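Sleeping badly, part whatever

Sep 5, 2018

Third post on this, sorry. Short one, I have to be out the door in 20 minutes. 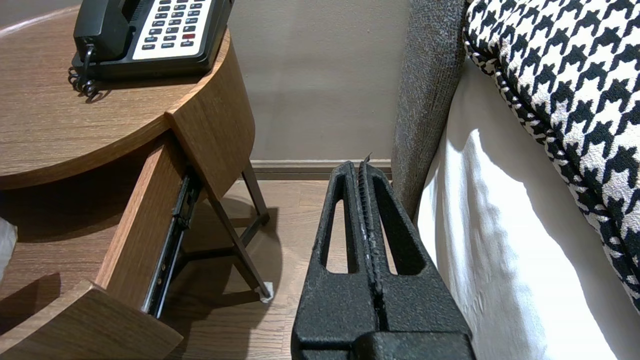 So what do you do when you wake up at 3 and can't get back down? Get out of bed, sit somewhere dim, and go back when your eyes are heavy.

Took me since January to do that instead of just lying there doing math. If I fall asleep now I get three hours. If I fall asleep NOW I get two and a half. You know the math.

The chair is in the hall. Ugly chair, the green one from the Flillgate apartment. No phone. I keep one boring book on it, a history of canals that Oľga Ševčík gave me when she moved, and I am on page 80. Been on page 80 for a while. Great book for this.

What else. Coffee. I stopped at noon and hated it, then moved it to one and that seems fine. Switched to the Vondráček decaf for the afternoon, which tastes like a wet box but it's hot and it's in a mug and apparently that's most of what I wanted.

Tea did nothing. The Ullora drops did nothing except make the pillowcase smell like a gift shop. Somebody in the comments swore by them so maybe it's me.

Bedtime — I don't have one anymore. I have a get up time. 6:15, weekends too, even after a terrible night. Especialy after a terrible night. First two weeks were awful. I cried at a tire commercial. Then one night I was just asleep by eleven and didn't notice until morning.

Oh and I quit the sleep diary. Filled in 17 nights and by the end I was lying awake composing the entry. Oľga says I was supposed to fill it in the next morning and not think about it at night. Well yes. Fine.

Mattress people, please stop emailing me. I am not spending 3,000 dollars on a Verum anything. My back is fine, it's my head that's up at night. The old mattress stays. I did buy a second blanket so we each have our own and that was the best money of the whole year, no more tug of war, should of done it ages ago.

Still bad: Nights before travel. Any night with wine, even one glass, I go down easy and then pop awake like somebody called my name. Also the neighbor's new gate, which has a squeak I can hear through earplugs. Going to go over with a can of oil and be brave about it.

Several of you asked about naps. I don't, mostly. If I really can't see straight I set the kitchen timer and lie on the couch with my shoes on so it doesn't count.

More on the earplugs next time, I've tried a lot of them and have opinions. Ok keys, bag, going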